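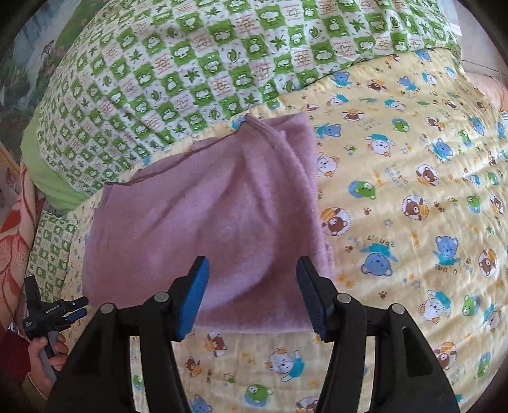

Tincuța Ghiță wanted to know whether you can skip the flat fold and go straight to rolling, and her answer goes at the top of this section because I get the same question every August when the sweaters come down from the attic bins. You can, Tincuța, but you'll get a lumpy bundle that unrolls itself in the drawer. I did it your way for years and my sweater drawer looked like a nest!

Section 3: Folding soft knits for the drawer

Everything in this section is for soft, slightly fuzzy knits, the kind with ribbing at the hem. Woven shirts are in Section 4 and they behave completely differently (much better, frankly). I'm assuming you've already put your dividers in the way Section 2 describes, and that each compartment is 22 cm deep. If you went with the shallow Yook trays instead, see the note after step 7.

Before you start

Spread a sheet over the bed or the floor. I like an old crib sheet with a printed pattern, pale yellow with cartoon bears on it, and I'm not giving it up. A pink sweater shows up nicely against pale yellow, edges and all, and that helps more than you'd think when you're trying to find the hem in a heap of soft stuff.

Check that the knit is fully dry. Ribbing holds damp longer than the rest, so pinch the hem between your fingers and wait a second.

Steps

1. Lay the sweater face down and smooth it from the middle outward with flat hands. Don't tug at the corners. Tugging stretches the ribbing and then one side is longer than the other forever.

2. Bring one side in to the middle of the back and lay the sleeve straight down over it. If the sleeve is too long, turn the cuff back up.

3. Do the same with the other side. You should have a long strip now. Mine is never a perfect rectangle and yours doesn't need to be.

4. Run your hand down the strip and feel for ridges. A thick rolled bit near the top is nearly always a sleeve that has bunched up inside the fold. Open that side, flatten the sleeve, close it again.

5. Fold the hem end up to just short of the neck. Leave a gap of two fingers or the bundle gets too fat at one end.

6. Fold in half again, or in thirds for a long sweater. Line up the bottom edge first and let the rest follow – if that edge is nearly straight, a few creases fanning across the top don't matter at all.

7. Stand it up in the compartment with the smooth fold on top. Let go. If it stays up, on to the next one.

Note for Yook trays: these are only 15 cm deep, so fold in thirds at step 6 whatever the length. Thick cardigans won't fit, sorry. I keep mine in a Kuteck box on the shelf.

Caution: don't press the air out of a fuzzy knit by leaning on it. It flattens the surface and the crease lines stay in until the next wash.

Caution: no clips, no rubber bands, no hangers. Gorham sell a little sweater clip that came free with my dividers and it left a dent in the ribbing that I can still find with my thumb.

If it won't stand up

Floppy bundles usually mean step 5 went wrong and the gap at the neck is too big. Unfold to the strip and try again. Very thin knits may never stand on their own, so wedge them between two thicker ones. Zanele Cele puts a rolled pair of socks at the end of each row and I've started doing it too, it works great and you find your socks!

Refold anything you take out and don't wear. Stuffing it back on top – I know, I know – is how the whole row goes over. For baby knits, use the half-size fold in Section 5.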